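The Vilside Folding Chair, Six Months In

Rating: 4 out of 5, and the missing point is for the latch

I bought my first Vilside in April of last year, on the theory that a person can never have too few places to sit but can certainly have too few that fit behind a door. My apartment has one door with any space behind it. The vacuum cleaner was living there and had to be evicted.

For anyone who has not met the Vilside, it is a black folding chair. That is very nearly the end of the product page. It comes in black or a color called Oat, the frame is steel tube, and the box contains one chair, already assembled, plus a sheet of paper in eleven languages telling you to keep your fingers out of it. I read the sheet. I then put my finger in it. More on this under the latch.

I paid $41 for mine at Bulldale, the furniture place out past the bowling alley, where Andor Bozsik let me sit in it for as long as I liked, and I liked for quite a while. He tried to walk me over to the Metico, a padded folder that costs $20 more and weighs as much as a healthy toddler. I sat in that as well. It was a very nice chair and it folded about as willingly as a church pew.

The looks first. Most folding chairs announce that somebody's uncle is about to give a speech. The Vilside doesn't, quite. The backrest has a curve to it, and the frame is thin enough that the whole thing more or less disappears against a dark wall. Put two at a dinner table beside proper chairs and guests will still race for the proper chairs, but they'll be polite about it.

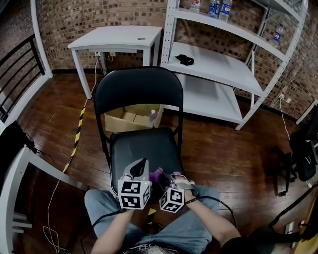 Comfort is where a folding chair goes to be found out. I gave this one a full evening of cards, a tax return and a video call with my cousin Erzsébet Juhász, who doesn't believe in short calls. The first hour is fine. In the second you become aware of the seat, and by the third the seat has become aware of you. The backrest does its share, catching you just under the shoulder blades, and the gap beneath it lets some air through, a mercy in July. The same gap is wide enough to show you the cardboard box and the water bottle you left on the floor behind the chair, so don't buy one in the hope that it will hide your mess. A jacket over the back would help. Mine slides off the curve in minutes.

Wood floors get along with it well enough. The feet have plastic caps, and mine have left no marks on the planks in my front room, although they do squeak if you scoot in to the table instead of lifting. On my kitchen tile the chair rocked a little until I turned it a quarter of the way around. I blame the tile, which was laid by a previous tenant with other things on his mind.

Now the latch. There's a small catch under the right side of the seat that is supposed to hold the chair shut when it's folded. It works if you push the seat up firmly and then push it again as if you meant it. Push it once and the chair will stay closed until you're halfway down the stairs with one under each arm, at which point it opens like a startled umbrella. The finger incident happened on day two. The nail has grown back.

My neighbor Oda Kvam has the older version with a plain strap in place of the catch. It looks cheaper and works every time. I've offered to trade, and she laughed for longer than I thought was called for.

Folded, the chair is slim enough that four of them fit behind my door, with the door still opening most of the way. Yes, I own four now. The other three came home after I volunteered to host Thanksgiving, and I have since stopped volunteering. Cleaning is a damp cloth. Crumbs collect where the seat meets the frame, and I've found a toothpick gets them out.

One last complaint, a petty one. The label on the underside is glued on with something that could hold a bridge together. I got half of it off the first chair with dish soap and gave up on the others.

Good: light, decent looking, stores flat, kind to a wood floor.
Less good: the latch, the third hour, the label.
Buy it for: extra dinner guests, a spare seat at the desk, card night.
Skip it for: anyone who plans to sit down and stay there.

Posted by Kirsty Niven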